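Planning and Installing Built-In Storage in a Laundry Room

Home Owner Guide 3, Villstead Housing Cooperative

Purpose of this guide

Members who occupy a house in the Nolitz or Carhuamaca sections may add built-in storage to the laundry room without replacing the original cabinets. The steps that follow cover planning, approval, wall preparation, and installation of a counter over front-loading machines, together with one row of shelves above it. Members with top-loading machines should use the wall-shelf portion only.

The work is suited to a person with ordinary home repair experience. Plumbing, gas, and electrical changes are outside the scope of this guide and must be carried out by a licensed contractor.

Before you begin

Submit the Interior Alteration form to the Villstead office and wait for written approval before buying materials. The form asks for a simple sketch showing the width of the room, the position of the shutoff valves, and the location of the dryer vent. A pencil drawing is acceptable. Applications received by the end of the month are normally answered in the month that follows, although replies are slower in July.

Members in the Carhuamaca section should note that the wall behind the machines is shared with the neighboring house. Shelving may be attached to this wall, but screws must not pass through the second layer of drywall. If you are unsure which wall is shared, the office can provide a floor plan on request.

Measuring the room

Measure the width of the room at the back wall, at the middle, and at the front edge of the machines. Walls in these houses are seldom parallel, and the three figures will usually differ. Write all of them on the sketch. The counter should be cut to the smallest figure and the remaining gap covered with trim.

Next, measure the height of each machine with its feet adjusted for normal use. Follow the clearance given in the manufacturer's manual for the top, sides, and rear. Where the washer and dryer have different requirements, use the larger one for both. Confirm that the doors open fully and that the detergent drawer can be pulled out and removed.

Finally, mark the position of the shutoff valves. These must remain within reach after the counter is installed. A removable section at the back is permitted, provided that it can be lifted by one person without tools.

Preparing the walls

Turn off the machines, unplug them, and close the water valves. Disconnect the supply hoses over a bucket and move the machines out of the room. A gas dryer must be disconnected by a contractor.

Remove any existing wire shelving and fill the screw holes. Clean the wall behind the machines, check for soft drywall near the valves, and report any sign of a leak to the office before continuing. Allow filler and paint to dry for the full time stated on the container.

Find the studs and mark the center of each one on painter's tape, from the height of the counter to the ceiling. Do not rely on the spacing being even - several houses in the Nolitz section were extended after they were first built, and the framing changes partway along the wall.

Installing the supports

Draw a level line on the back wall at the height of the underside of the counter. Carry the line around both side walls. Work from the highest point of the floor, which in most laundry rooms is the side farthest from the drain.

Cut three support strips, one for each wall, and drill them to match the stud marks. Fasten the back strip first, check it with a level, and then attach the side strips. Each strip should be held by at least two screws set into solid framing. Where a side wall offers only one stud, add a leg panel beneath the front corner of the counter.

Choosing and fitting the counter

The counter may be made of laminate, sealed plywood, or solid wood panel. Solid wood is attractive and easily repaired, but it moves with changes in humidity and must be sealed on every face, including the underside and the cut ends.
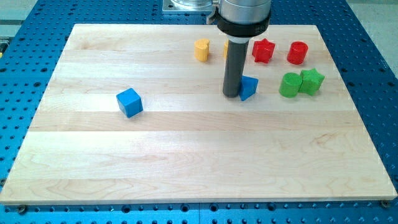 Leave the panel flat in the house for several days before cutting, with air able to reach both sides. Apply the finish in thin coats and sand lightly between them. When the last coat has cured, set the counter on the support strips without fasteners and check the fit along the back wall. Trim as needed and reseal any fresh cut.

Fasten solid wood from below, through slotted holes, so that the panel can expand across its width. Laminate and plywood may be screwed through round holes. Adhesive should not be used, as the counter must remain removable for inspection.

Adding the shelves

Set the lowest shelf high enough that a full laundry basket can stand on the counter beneath it. Use brackets rated for the intended load and screw every bracket into a stud. Detergents and other cleaning products should be stored behind a latched door where children live in or visit the house.

Reconnecting the machines

Return the machines to their places, reconnect the hoses, and open the valves slowly. Reconnect the dryer vent and make sure that the duct is not crushed. Run a short wash cycle with the machine empty and look for drips at both ends of each hose. Check again the following morning.

When the work is complete, return the lower half of the approval form to the Villstead office, quoting extension 336 if you wish to arrange the inspection by telephone. Keep the upper half with your house papers.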